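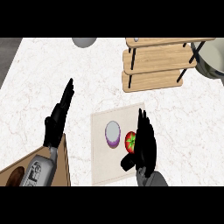

3.2. Superficies de trabajo y almacenaje en altura

El segundo bloque del estudio trata la encimera y los elementos que se apoyan en ella. Los cuestionarios se repartieron en dos barrios de Trarwood, siguiendo el procedimiento de Collet y Vidal, y se recogieron 130 respuestas válidas. De ellas, 100 correspondían a viviendas con cocina separada del salón; el resto se analiza en la sección 3.4.

Se pidió a los participantes que indicaran qué parte de la encimera dejaban libre entre comidas y dónde guardaban los utensilios de uso diario. La respuesta más frecuente fue el mueble bajo, seguida del estante abierto. Los estantes escalonados de madera con patas metálicas, como el de la figura 3, aparecen sobre todo en hogares que se han mudado hace poco y que todavía no han instalado armarios altos. Koyama ya había señalado esta relación en su trabajo sobre viviendas de alquiler, aunque con una muestra menor y sin distinguir el tipo de contrato.

Figura 3. Encimera de mármol blanco con estante de madera de tres baldas.

En cuanto al material, los encuestados que tenían mármol mencionaron las manchas de limón y de vino como molestia principal. Quienes cocinaban a diario protegían la zona de corte con una tabla fija. Las entrevistas posteriores, realizadas por Hoarau en 4 de los hogares, matizan este resultado: dos de las personas entrevistadas habían dejado de usar la tabla al cabo de unos meses y aceptaban el desgaste de la piedra como algo normal.

No se encontró relación entre la edad del encuestado y la preferencia por el estante abierto. Sí la hubo con el número de comidas preparadas en casa por semana, que se detalla en la tabla 2. Barta propone incluir además la altura de la encimera como variable, pero el cuestionario no la recogía y queda pendiente para la segunda fase. 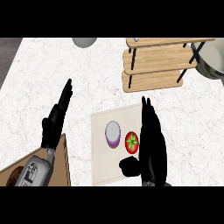 Trarwood, noviembre. La segunda ronda de entrevistas se limitó a hogares con encimera de piedra clara. Se preguntó por la limpieza diaria, por los productos empleados y por la visibilidad de las vetas, que varios participantes consideraban útil para disimular marcas pequeñas. Las respuestas se codificaron por separado y las discrepancias entre codificadores se resolvieron en una reunión conjunta. Los valores de acuerdo figuran en el anexo B.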